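Ticket 2589
Subject: Mail clients rejecting certificate on Clevside relay after key change
Queue: Infrastructure / Mail and TLS
Priority: Normal (raised to High, then lowered again)
Status: Resolved, monitoring
Opened: 31 January 2026
Sites affected: Sorkholm, Turnow
Sites not affected: MacLeish

Initial report

Users at Sorkholm get a security warning when their mail program connects to the outgoing relay at Clevside. The warning says the certificate can't be verified. Clicking through works on the desktop program. On phones there is no option to continue and mail stays in the outbox. Webmail is fine at all three sites.

The relay's private key and certificate were replaced the night before. The old key was 1024-bit RSA, left over from the original install, and had been on the list for replacement since last April. The new one is 2048-bit.

Update 1

Checked the relay from the admin network. The service is listening on the usual submission port and offers TLS 1.2 and 1.3. The certificate has the correct host name and is well inside its dates. The key matches the certificate (compared the modulus of both).

Asked Sorkholm for the exact wording of the error. It is "unable to get local issuer certificate". That points to the chain and not the key length, which was the first guess in the phone report.

Update 2

Ran the connection test from a machine at Sorkholm. The relay sends one certificate only, its own. It should be sending two: its own and the intermediate. Without the intermediate, a client that has never seen it can't build a path to the root.

MacLeish is not affected as its desktops have the intermediate in the local store. It was pushed out there with the VPN rollout. This also explains why the change passed testing, as the test was done from a MacLeish desktop.

Turnow reported the same fault while this was being checked. Merged their ticket into this one. Priority raised to High.

Update 3

Looked at the relay's configuration. The certificate path points to the file with the single certificate in it. The combined file is in the same directory with nearly the same name. Changed the path to the combined file and reloaded the service.

Result from Sorkholm: test now shows two certificates and verifies. Result from Turnow: no change, still one certificate.

Update 4

Turnow connects through the second relay node. Configuration is supposed to be copied between nodes automatically. The copy job had stopped with a permissions error on the new key file. The key was created readable by root only, which is correct, but the copy job runs under its own account. The old key file had looser permissions than it should have had, so the job never tripped on it before.

Did not loosen the permissions on the new key. Copied the combined file and the configuration across by hand, reloaded the second node, and asked Turnow to retest. Two certificates, verifies. 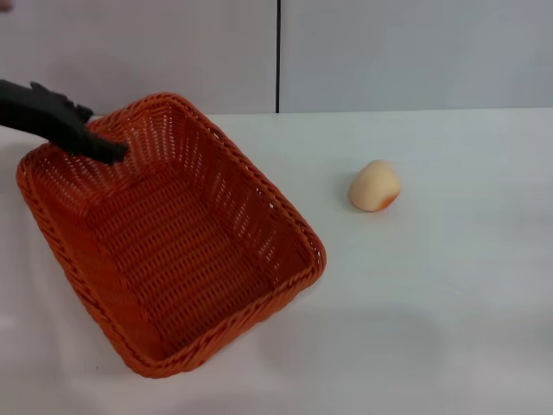

Orange woven basket on a white tabletop, with a black gripper at its far corner.

Update 5

Phones at both sites are sending again. Queued messages went out once the outbox was refreshed. Two handsets at Turnow needed the account removed and added back -- the mail app had kept a record of the failed certificate and wouldn't try again.

Counted rejected handshakes in the relay logs for the period of the fault. Node one has 597, node two has 71. Most of these are phones retrying on a timer, so the figures shouldn't be read as the number of people affected. No handshake failures on either node since the reloads.

Priority lowered to Normal.

Update 6

Question from Sorkholm: were the messages sent by users who clicked through the warning still encrypted? Yes. The sessions were encrypted in the normal way. What the client could not do was confirm it was talking to the real relay. The log addresses for those sessions match the site's own range and the relay was the correct one, so there is no sign of anything in between. Even so, users should be told not to click through this kind of warning in future, and to ring the help desk.

Second question: does the old key need to be revoked? The old certificate has been revoked and the key file deleted from both nodes. One copy remained in the nightly backup set at Clevside. It has been removed from that set as well. Note that the relay has used forward secrecy for a good while now, so the old key would be no use for reading recorded sessions from that period. Older sessions are a different matter and are covered in the original replacement request.

Outstanding

Rewrite the copy job so that it fetches the key through the secrets store and no longer reads the file directly. Separate ticket to be raised.

Copy job to raise an alert when it fails. At present it writes to a local log that isn't monitored.

Rename the single-certificate file so the two can't be mixed up.

Add a chain test from a clean machine to the change checklist. The machine must not have the intermediate installed. There is a spare at Turnow that can be used.

Check the printers at Sorkholm that send scans by email. There are 22 on the asset list and some of the older models may not have the current root certificate. No complaints so far -- leave this ticket open until they have been checked.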